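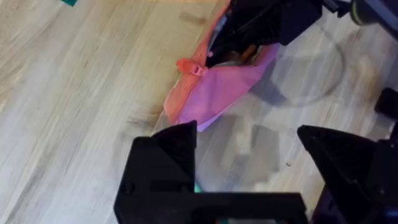

Pink and coral bag, pale wood floor.

So I finally played a real match! After a whole winter of telling everyone at work I was "getting into cricket," Cadi Penry put me down for the Prarik second team in May, batting at number ten, and there was no wriggling out of it.

I'd packed the night before and still forgot my gloves. Umut lent me his spare pair (one size too big, very sweaty) and I walked out with the score on 170 and no clue where to stand. First ball, missed it completely. Second ball hit my pad and half the field yelled at the umpire, which is terrifying if you grew up on softball.

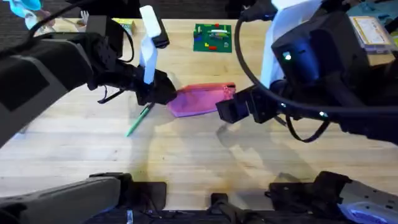

Then I got one through the covers for four and I swear I heard Ita scream from the parking lot. I finished with 13, bowled trying something silly, and grinned the entire walk back.

We lost by a mile, mostly thanks to their opening bowler, who was way too quick for a second team. Aidan says I should work on my back foot before the Clevance game. I'm going to the nets at six tomorrow morning, gloves already in the car.

Contact | © Brynhildur Eyvindsson | Back to top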